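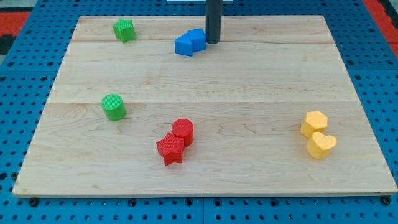 Grenddale Lab Teaches Robot Arm to Sort by Pushing, With Fewer Demonstrations

GRENDDALE — A robot arm that moves plastic blocks around a board with a single rod can learn a new sorting task from 54 human demonstrations, according to a report released Wednesday by the Grarnix robotics lab.

The method, called Kumsa, has no way to pick anything up. The arm slides its rod along a wooden board and nudges green, blue, red and yellow blocks into place, guided by a short typed instruction such as "put the blue ones together."

Earlier versions of the lab's software needed 471 demonstrations to reach the same level, the report said. The new one saves effort by learning from corrections. When a push goes wrong, an operator takes over for a few seconds, and only that stretch is added to the training set.

"Pushing looks simple, but a star and a cylinder don't move the same way when you touch them," said Gwendolyn Okafor, who led the work. "One turns, the other rolls off to the side. We wanted the arm to notice that early and change its mind."

Grouping blocks by color was the easiest of the 11 instructions tested. The arm had the most trouble with requests that named a shape and a direction together, and with blocks that had come to rest against each other. Separating a touching pair without disturbing the rest of the board took around 5 tries.

The team did not test the method on objects heavier than the printed blocks or on other surfaces. Okafor said wood grain and small seams in a board can change how a block slides, and that the results might not carry over to metal or rubber.

A second round of trials is planned for July — this time with two instructions given back to back. The lab also intends to release its training code and the recorded corrections.

Recent items
Vunura opens test hall for warehouse carts
Grenddale College adds evening course in machine control
Grarnix lab seeks operators for summer trials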